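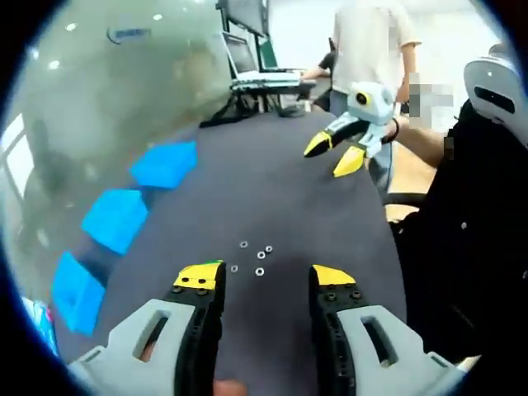

Photo: Grekville Language Club

Keeping vocabulary cards and game pieces in order at home

If your child is learning a second language with printed games, the paper piles up fast. Our beginner set alone is 189 cards, and the family set adds a board and a bag of counters. These tips come from the supply shelf at the club and work just as well in a kitchen drawer.

Cutting and printing

Print picture cards on heavy paper, 2 to a sheet for small children and four to a sheet for everyone else. Cut the long strips first, then the short sides. Round the corners with a nail clipper if you don't own a corner punch. Let inkjet pages sit overnight before you laminate them.

Write the word on the back in pencil until you have checked the accent marks. We once laminated a whole food set with "té" missing its accent and had to redo it.

Marking the sets

Put a small colored dot on the back of each card, lower right. Use one color per topic: animals, food, clothes, weather. When a card turns up under the couch, you know which envelope it goes in. Masculine and feminine nouns can share a color – mark the article on the front instead.

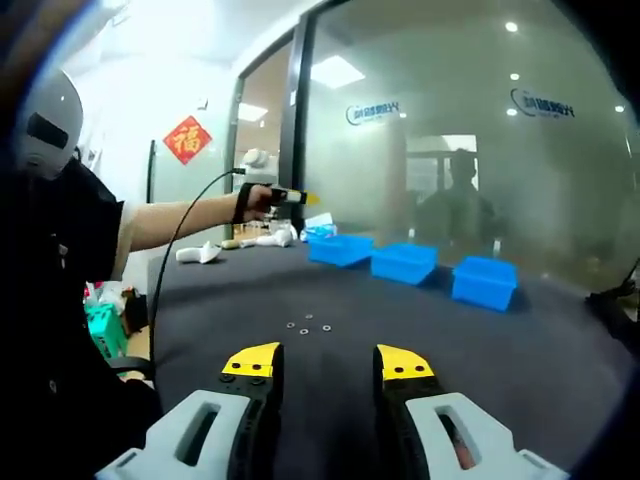

Metal washers on a dark cloth, blue bins behind

Counters for bingo and number games

Dried beans are fine for one afternoon. For longer use, pick something flat that stays put on the card. Buttons and large coins both do the job. Keep all small pieces away from children under three.

A cloth under the game cuts down on noise and stops pieces from rolling. An old pillowcase will do.

Storage

Envelopes tear by March. Zippered pencil pouches last longer, and the Gundix ones with a clear window let children find the topic by themselves. Stand them upright in a shoebox, with the label at the top. For loose letter tiles we use a Tivel sewing box. It holds 315 tiles with the dividers in. 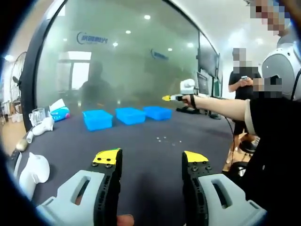
Grekville Language Club – Materials and Games Team

Cleaning

Wipe laminated cards with a damp cloth and a drop of dish soap, then dry them flat. Dry-erase marker that has been left on too long comes off if you draw over it with fresh marker and wipe right away. Bare paper cards can be cleaned gently with a white eraser.

Throw out any card with a split edge and print a new one. The files for all sets are in the members' folder under "Wróbel", sorted by topic and then by level.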